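Packing for one bag

I have been traveling for work since September, two trips a month, and I finally stopped checking a suitcase. The bag I use now is a Tasano, 36 liters, gray, with one big compartment that opens flat. I bought it used from Marloes Desmet, who had moved on to something with wheels.

The first trip went badly. I packed for every kind of weather and couldn't close the zipper. I ended up wearing two sweaters on the train and carrying my boots in a grocery bag. Since then I have kept a list on the inside of the closet door, and I don't add to it without crossing something off.

Shoes were the hardest part. I used to bring three pairs. Now I wear one and pack one, and the packed pair goes in first, soles against the back of the bag, with socks stuffed inside. Toiletries go in a clear pouch at the top. I gave up on the travel bottles from the drugstore - they leaked every time - and bought small screw-top jars instead.

Siiri Urbonaitė, who shares my office, swears by packing cubes. I borrowed a set for one trip and found I was spending my evenings opening and closing little zippers. They do keep things tidy, and if you share a bag with someone I would get them.
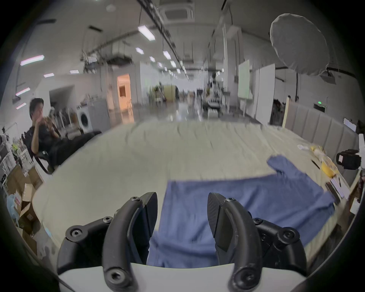

Rolling or folding is the question I get asked most. I fold shirts and roll everything else. A bed is the best place to do it, even with the sheet as creased as mine, and I start with the sleeves laid out to the sides the way the one on the blue top is. Sleeves come in first, then the sides, then the bottom goes up to the collar in two folds. Pants get rolled from the cuff.

The whole job takes me 15 minutes now if the laundry is done. If it isn't, I take what's clean and wash a shirt in the hotel sink. Next month is a colder trip, and I still have to work out where the coat goes.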